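Oct 13, 2019
Nadiia Karpenko and Vitalii Dmytriv

3.2 Shared kitchens and how long guests stay

Of the 800 guests we wrote to after the August season, 674 sent the form back, and we are still grateful to every one of them, especially those who filled the margins with advice about showers. The form asked what had kept people at the hostel, or what had sent them looking for another bed, and we left plenty of room for the answer (some guests needed a second sheet!).

We had expected the dorm size to matter most, as it did in our earlier work at Bandara. At Flonder and Gustero, though, guests came back again and again to the kitchen: whether there was a clean pan at seven in the evening, whether the fridge shelves were labeled, whether a person cooking alone felt welcome to sit down with the others. In all, 614 forms mentioned the kitchen at least once, and 211 named it as the main reason for adding a night. Bodance, where the kitchen closes early, had fewer such remarks, and its guests wrote more warmly about the front desk and the free breakfast.

We would be careful about reading too much into this. Guests who cook tend to be the ones on longer trips anyway, and our form did not ask how many nights they had planned before they arrived. Section 3.3 takes up that question using the booking records.
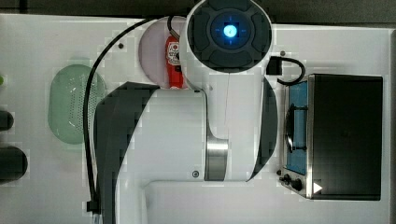
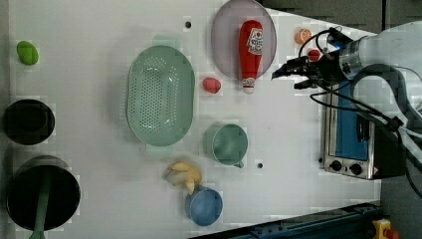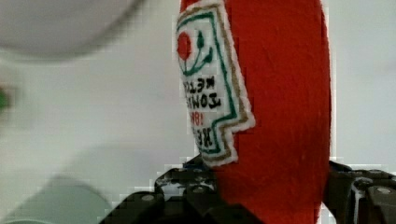
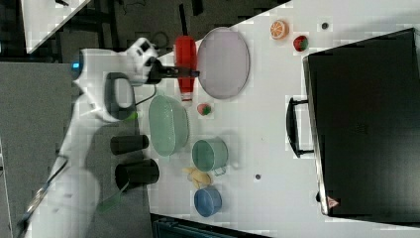 Figure 2. Tabletop views with a robot arm (first, second and fourth images) and a close view of a red plush ketchup bottle (third image).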